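Why I Still Want the Slow Robot

Every September our shared workshop fills up with new members, and every September at least one of them asks me why anybody would spend evenings and good money teaching a machine to hang up laundry. A person can do it in 10 seconds, they tell me. I know! I have timed myself, over and over, and on a good day I'm faster than that.

My answer has gotten longer over the years (my apologies to anyone who has been stuck beside me at the coffee pot), but it comes down to this. I think home chores are the best subject a hobby builder can pick, and I think we ought to be a good deal prouder of picking them. Corero, which is what we call our clothes project, has taught me more than the line-following carts and the chess player put together. A chess piece keeps its shape. A sleeve never looks the same way twice, and a collar will fold itself under the minute you look away.

The folks on the Brilow bench disagree with me, and they're good friends, so I'll be fair to them. They say a home robot should start with hard things like cups and drawers and leave cloth for later. I see the sense in it. But you put off the difficult part for 2 years and then find that all your careful planning was built around cups - I did exactly that with Bilach, my first arm, and I still have a shelf of brackets to show for it.

I'd also like us to quit working only on the bench. A bench is flat and kind and well lit. A bedroom has a puffy duvet that gives when you press on it, and pillows, and lamps to steer clear of, and a mirror on the wall to confuse things. If your idea only works on plywood, you'd better find that out early, and 15 minutes in a furnished room will tell you.

So yes, it's slow, and I'd still rather watch one stubborn piece of denim than a hundred wooden blocks.
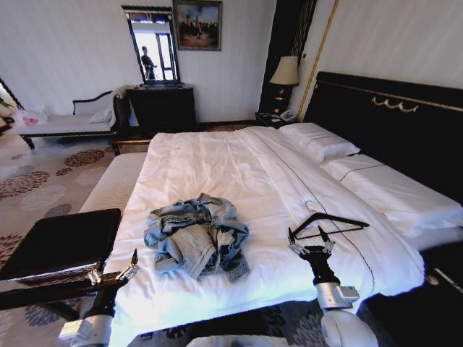
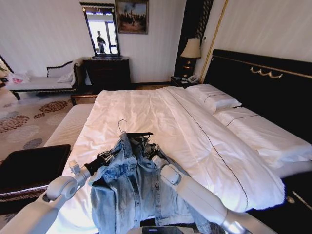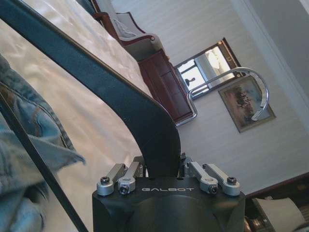
Denim in the bedroom, with the hanger in the gripper in the first picture and at the neck of the jacket in the second.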